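Search recipes and tips... Go

Kitchen Tips I Tested So You Can Skip Them (Storing Spices, Mostly)

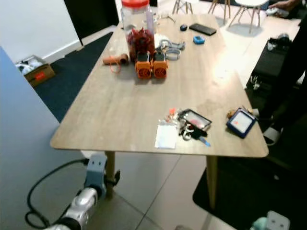

A big jar with a red screw-on lid, down at the far end of the table.

15th September

Every fall my inbox fills up with the same pass-along advice about keeping spices fresh. Freeze them. Never freeze them. Put rice in the jar. Throw everything out after six months, even the stuff you paid good money for. I cook a lot, I bake even more once the weather cools off, and I've gotten suspicious of any tip that arrives with five exclamation points and no mention of anybody trying it.

So in August I went through the ones I hear most and tried them at home. My kitchen isn't a lab, and I won't pretend my nose is a scientific instrument. But I know what my chili tastes like and I know what my gingerbread tastes like, and that's enough to go on.

The freezer

The claim is that ground spices last twice as long in the freezer. Maybe they do in a freezer that stays shut. Mine gets opened all day long by people looking for ice. Every time I took the paprika out, used a spoonful and put it back, a little more damp got in, and after a few weeks it had set into a brick. I broke it up with a fork and it tasted fine, but it tasted no better than the paprika in the cupboard. I'd freeze a sealed bag I didn't plan to open until Christmas. I wouldn't freeze anything I use every week.

Rice in the jar

People swear by this for salt, and for salt I'll give it to them. A few grains in the shaker on a muggy day and it pours. In garlic powder it did nothing I could see. The garlic powder clumped anyway, and then I had clumps with rice in them, and one of those grains ended up in a dip. Bite down on one of those and you'll remember it.

What did help was keeping the jar away from the pot. I used to shake spices straight over whatever was simmering, and steam goes right up into the holes. Now I tip some into my palm or a small dish first. Costs nothing.

The six-month rule

Who came up with this? I suspect somebody who sells spices. I had cinnamon sticks well past a year old and they made a perfectly good pot of cider. Whole spices hang on for a long time. Ground ones fade faster, but they fade, they don't go off like milk. Rub a pinch between your fingers and smell it. If it smells like what it says on the label, cook with it. If it smells like dust, use twice as much or buy a new one. Obviously anything with bugs, mold or a musty smell goes straight in the trash.

One thing I will grant the worriers: red spices go dull quicker than I expected. The cayenne I left on the windowsill turned a sad brownish color and lost most of its kick. The cayenne in the drawer didn't. Sunlight really is bad for them, so those pretty open racks next to the window are for looking at.

Matching jars

I fell for this one myself. I ordered a set of Hulovora jars, the kind with the cork tops, and spent an evening pouring everything over and writing labels. They look lovely. They also don't seal. The brown sugar was hard in under two weeks. A plain old jam jar with a screw lid beat them at every single thing except being admired, and I already had a shelf full of those.

If you do reuse jars, wash the lids separately and let them dry overnight with the inside facing up. Pickle lids hold on to the smell no matter what. I tried baking soda, I tried vinegar, I tried leaving one outside on the porch rail. It still smelled like pickles. Keep those for pickles.

Toasting old spices to "wake them up"

Half true. Whole cumin and coriander in a dry pan over medium heat, shaken until you can smell them, then tipped out right away so they don't scorch. Lovely, and it did perk up a tired batch. Ground spices just burned. I ruined 4 teaspoons of turmeric and had to open a window.

Buying in bulk

My cousin drives to the warehouse place in Fledstead and comes home with bags the size of pillows. It's cheaper by the ounce, sure. But a 500 gram bag of ground nutmeg is a lifetime of nutmeg, and most of it will be sawdust before you get to the bottom. I buy bay leaves, peppercorns and dried chilies in quantity and everything else in the smallest size on the shelf. Split a big bag with a neighbor if you have one who cooks.

Next up is the business about storing a slice of bread with your cookies to keep them soft. I have my doubts.

Shares: over 1,000
Comments (4)

Primo Pagano
My mother froze all her spices for forty years and never had a brick. Are you using bags or jars? Double bags, press the air out.

Denise in Plellthorpe
Thank you for the bit about steam. I've been shaking onion powder over the soup pot my whole life and wondering why it turned to rock.

K. Räsänen
Disagree on nutmeg. Buy it whole and grate it, and the big bag is fine.

bakesalot
Bread with the cookies works but then the cookies taste like bread. You're right to have doubts.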